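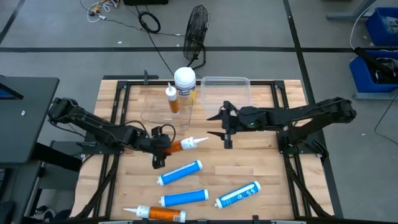 Flilline 527 is a one-part, neutral-cure sealant for joints between a solid wood worktop and the wall, sink or upstand next to it. It stays flexible after cure and follows the seasonal movement of the wood across the grain. It is supplied in a rigid tube with a separate screw-on nozzle. On a light-colored butcher-block top, such as the one shown with an orange caulk tube over it, smeared sealant is hard to remove from open grain, so mask both sides of the joint before the nozzle is brought near the surface. Oil or wax finishes must be fully dry, and must be kept off the bonding faces.

Product code: 527
Manufacturer: Lulden
Range: Flilline Joint and Edge

Where to use it
Worktop to tiled wall. Worktop to painted plaster, if the paint is sound. Worktop to stainless steel or ceramic sink. Butt joints between two lengths of worktop, when the joint is also held by bolts from below.

Where not to use it
Do not use on bare natural stone without a test patch. Do not use on bitumen, polyethylene or polypropylene. Not for cutting surfaces or for any joint that is under water all the time. Not suitable for fish tanks.

Technical data
Cure type: neutral, moisture cure
Finish: matte
Minimum joint width: 3 mm
Maximum joint width: 13 mm
Application temperature: 5 °C and above, surface and sealant
Overpaintable: no
Sandable: no
Colors: Clear, Pale Oak, Arroyo (warm sand), Slate

Preparing the joint
Remove old sealant completely. New sealant does not bond to cured silicone. Vacuum the gap and wipe hard surfaces with a clean cloth and solvent cleaner. Do not flood raw wood with solvent. End grain should be sealed with the Lulden edge primer and left until dry to the touch. If the gap is deeper than it is wide, insert closed-cell backer rod so that the sealant bonds to two sides only. Three-sided bonding is the usual cause of splits in the first winter.

Applying
Cut the tip of the tube above the thread, fit the nozzle and cut it at an angle to match the joint width. Apply in one continuous pass. Tool the bead before a skin forms, then pull the masking tape while the sealant is still soft. Leave the joint undisturbed until cured. Cold or very dry rooms lengthen the cure time.

Cleaning up
Uncured sealant: dry paper first, then solvent cleaner on a cloth. Cured sealant: mechanical removal only. On oiled wood, any residue must be scraped along the grain and the area oiled again.

Storage
Store upright in a cool, dry place. Once opened, a tube should be used up promptly. A plug of cured material in the nozzle does not mean that the tube is spoiled. Fit a new nozzle and discard the first length of sealant.

Spare nozzles
Sold separately in bags of 5. They also fit Flilline acrylics.

Orders and technical questions
Trade counter, Rurnberg: Edeltraud Kasten
Technical desk: Mattes Gerlach
Color samples are sent on request. State the wood species and the finish used.

Data sheet revised 30 May 2025. Replaces all earlier versions.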